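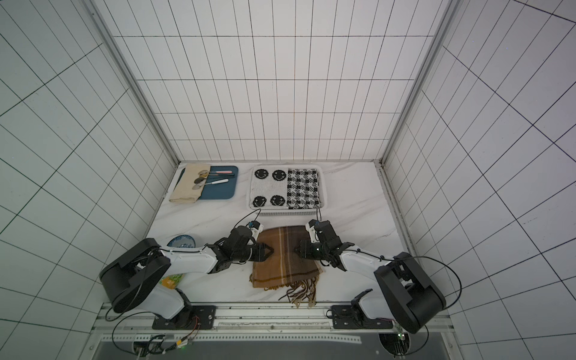

Folded in its basket, with the tray and spoons alongside.

How to wash and dry a knitted blanket at home
By Kumiko Nishimura

A knitted blanket weighs very little when dry and a great deal when full of water, and most of the damage is done by that weight. Stitches stretch, the edges go wavy and one end comes out longer than the other. The washing itself is fairly gentle. The lifting and the drying need the care.

These instructions suit a throw or single-bed blanket in wool, acrylic, cotton or a blend. If the label says dry clean only, follow the label.

What you need

A bath or a large tub
Liquid detergent for wool and delicates (I use Kellik, but any without bleach will do)
A large mesh laundry bag, if you are using the machine
Three or four old bath towels
A tape measure
A flat place to dry it

Before you start

Lay the blanket out and measure the length and the width. Write both down. You will want them later when you are easing it back into shape.

Look for loose ends, pulled loops and holes. A small hole becomes a large one in the wash, so catch it with a few stitches in matching yarn first. Push pulled loops through to the back with a crochet hook. Don't cut them.

Take the blanket outside and shake it. Pick off hair and lint by hand or with a piece of sticky tape wrapped round your fingers. Brushed yarns hold on to lint, and it is far easier to get off before washing.

If the blanket has two strong colours, such as black on white or red on cream, test for dye. Wet a corner of a white cloth, press it on the darker colour for a minute and look at the cloth. If colour has come off, wash in cold water and keep the whole job short.

Washing by hand

1. Fill the bath with cool water, deep enough to cover the blanket. Add the detergent and swish it through.
2. Lower the blanket in, folded loosely. Press it down with flat hands until the air has come out.
3. Leave it for 10 minutes. Wool should not be rubbed or swirled, or it will felt.
4. Let the water out with the blanket still in the bath. Push it to the far end and press on it to get rid of as much water as you can.
5. Refill with water at the same temperature and press again. Repeat until there are no suds. Two rinses are usually enough.

Washing by machine

Only do this if the label allows it. Put the blanket in the mesh bag, choose the wool or delicates programme and set the spin no higher than 800. My old Nukel had a wool cycle of 45 minutes, and newer machines vary a good deal. Wash the blanket on its own. Take it out as soon as the cycle ends, as creases set quickly in a warm drum.

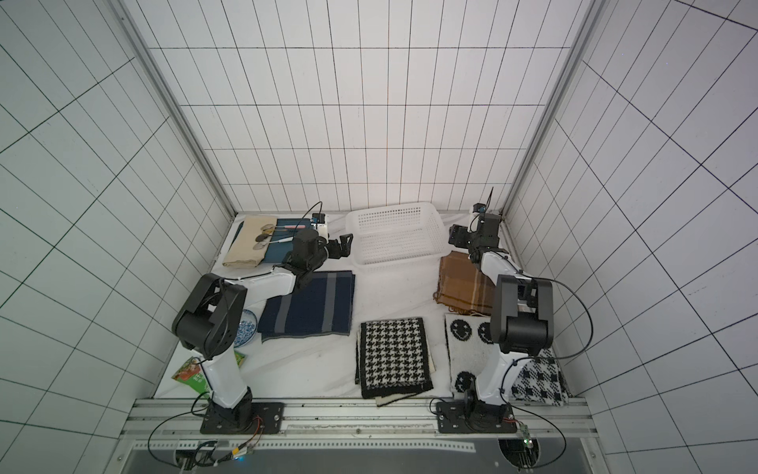

Can I use fabric softener on a knitted blanket?
It's best left out. Softener coats the fibres, makes wool limp and stops cotton from soaking up water. If an acrylic blanket feels stiff, rinse it once more, as the usual cause is leftover detergent.

Getting the water out

Lift the blanket with both arms underneath it, the way you would carry a sleeping child. Never pick it up by a corner. Set it on two towels laid end to end, roll the whole thing up and kneel on the roll. Unroll, swap to dry towels and do it again. Thick blankets may need a third go. Don't wring.

Drying flat

Spread the blanket on dry towels, on a bed with a waterproof sheet or across two clothes airers pushed together. Check it against the measurements you wrote down and pat it in or out until they match. Straighten the edges with your palms.

Keep it away from radiators and strong sun. Open a window if you can. Turn it over after the first night and change the towels underneath - they will be damp. In July mine is done in a day and a half. In winter I allow three days.

Folding and storing

Wait until the blanket is dry right through. The thickest part is usually the border, so feel there first. Fold it in thirds lengthways and then in half, and change the fold lines each time you put it away so that the same stitches aren't always under strain.
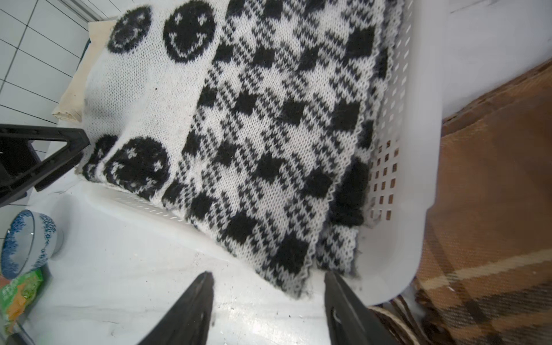 A basket or an open shelf is better than a hanger, which will leave a ridge and pull the knitting down on either side. Avoid sealed plastic bags for wool. A cotton pillowcase keeps the dust off and lets air through, and a cedar block can go in with it if you have had moths. Sand the block lightly every few months to bring the smell back.

For blankets in daily use, one wash a season is plenty. Between washes, air them over a banister for an afternoon and deal with spills straight away with a damp cloth, working from the outside of the mark inwards.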